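# House rules for tabletop manipulation sessions, revision 5

21st May

I have been meaning to publish these for a while. They started as a text file next to the launch script on the Arari cell, and over time they turned into the thing I point people to when they ask how we run table-clearing and table-setting work. They are good practice for a small lab with one arm, one table and a lot of kitchenware. They do not replace a risk assessment or whatever standard your site is bound by. If the two disagree, follow the standard and tell me where I am wrong.

"Must" means the session is thrown out if the rule is broken. "Should" means write a line in the log and carry on.

## Before power

The table must be clear of anything that is not on the object list for that session. Phones, tape rolls and hex keys are the usual offenders. A hex key under a placemat raised one corner enough to spoil an afternoon of pushes last September, and we did not find it until we packed up.

The stop button must be within reach of the operator without leaning over the work area. On the Arari cell that puts it on the near side of the bench, cable down the leg. Test it at the start of every session, under power, with the arm holding its own weight. A test with the arm parked proves very little.

Fingers should be checked for play by hand. Scuffs are acceptable. A loose fastener is not. We replace finger pads at 2,000 grasp cycles whatever they look like. One set was pulled early, at 627, after a run of glazed bowls started to slip, and the pads showed nothing to the eye. We now log the cycle count per pad set instead of per gripper.

## Object lists

Every object has an ID, a mass, and a handling class. We use three classes:

- **A**: rigid and cheap. Cutlery, plastic utensils, trays.
- **B**: rigid and breakable. Ceramic dishes, mugs, anything glazed.
- **C**: soft, crumbly or easily marked. Bread, cake, and the replicas of them.

Class is set by how the item fails, so a food replica stays in class C even if it would survive a drop. This was argued over. The Norville people, who share our object library, wanted replicas in class A. My view is that the class drives the force limit, and a policy trained on hard squeezes against a fake bun will do the same to a real one.

Class B objects must be lifted with the slow profile and must not pass over another class B object. The second half of that rule is the one most often broken. It is inconvenient in a crowded layout, and it still applies.

## Layout

Randomize the layout, but randomize it from a written procedure. "Put things down in a messy way" gives you the habits of whoever is on shift. Operators left to themselves stand mugs upright, line up the cutlery and leave a polite gap around everything. Our procedure, borrowed in part from the Kalinowski protocol, draws a pose class for each object first (upright, on its side, inverted where that is stable) and then a zone.

Rules that came out of that:

1. At least one container should start on its side.
2. Cutlery should be placed close together, and overlap is allowed.
3. Trays and mats may overlap each other. Record which is on top.
4. Printed surfaces must be used in a fixed share of sessions. A plain table flatters every detector we have tried.
5. Reflective items must not be removed because they are hard to see.

Rule 4 deserves a comment. We ran Privow, our grasp proposal package, on plain mats for far too long. On the first session with a busy print it proposed a confident grasp on a drawing. The arm went to the right height, closed on nothing and reported success, as finger position alone was being used to decide whether something was held. Grasp success must now be confirmed by two signals, and finger position may only be one of them.

Rule 5 is there for metal cutlery. A polished spoon picks up patches of light and dark that move with the arm, and the depth return over the bowl is poor. The temptation is to swap in a matte one. Leave it on the table and log the failures. 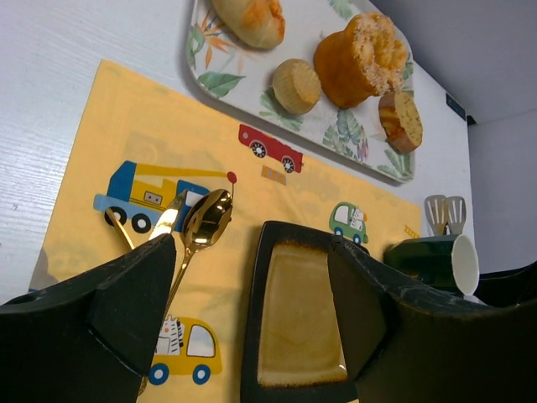 *Wrist view, Arari cell. Dish in the fingers, gold cutlery on the printed mat, mug on its side.*

## While running

One operator, one task, one object in the gripper. If a grasp is bad, release at the lowest safe height and start the attempt over. Do not correct a bad grasp by pressing the object against the table or against a neighbor. It works often enough to become a habit, and it ends up in the data.

Nothing is handed to the gripper. Nothing is taken from it by hand while drives are enabled, including a class C item that has started to come apart.

Pauses longer than a normal regrasp must be marked. A paused arm in an unmarked log looks the same as a hesitating policy, and sorting them out afterward is miserable work.

## Logging

An episode is kept if it has a start layout, an outcome code and the pad set ID. Missing any one of those, it is dropped. The current Arari set stands at 2,438 kept episodes under these rules. The older material, recorded before outcome codes were fixed, stays in a separate folder and should not be merged in, however tempting the extra volume is.

Failures are kept. An operator who deletes a failed episode has changed the measured success rate, and there is no way to see that from the file listing. Delete rights on the recording machine are off by default.

## Open points

- Whether slotted utensils need their own entry in the pose table. Fingers can catch in a slot, and the present classes say nothing about it.
- How to state the slow profile in a way that carries over to a different arm. A percentage of maximum speed does not.
- Cleaning interval for printed mats. Crumbs change friction. I have no measurements yet.

Changes since revision 4: the two-signal grasp rule, pad count per set, and the wording on class C replicas. The log template has been updated to match, and old templates will fail validation on the pad set field.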